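The Worktop Will Outlive Us All

My grandmother had a kitchen table and a draining board, and on these she fed a family of 8. I have stone samples. They come from Gallisura, in a padded box, and for most of October they sat in the hall waiting for us to become the kind of people who have opinions about veining.

The first quote, from Schwaiger, was £1,785, fitting extra. Julton came in £900 cheaper, on the understanding that we did not want a hole for the sink. We did want a hole for the sink.

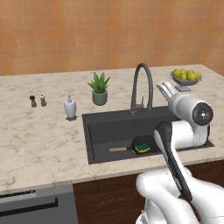
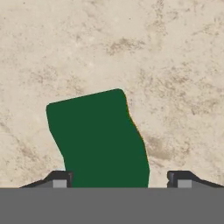
Worktops used to be where you made the dinner. Now they are something you keep clear for visitors, who put their car keys on them. The salesman talked to us at length about sealing, and about lemons, which he seemed to regard as a sort of vandal. The brochures allow very little out in the open: a pair of salt and pepper mills, a soap dispenser, perhaps a spiky plant in a sage-green pot on all that cream and grey. There is never a toaster. I have looked for the toaster in 2 separate catalogues, and also for the pile of post.

We went with Sevov in the end, who do a laminate and answer the phone. It has a speckle that hides crumbs so well I have stopped believing in them. The samples are still in the hall. One of them makes a decent doorstop.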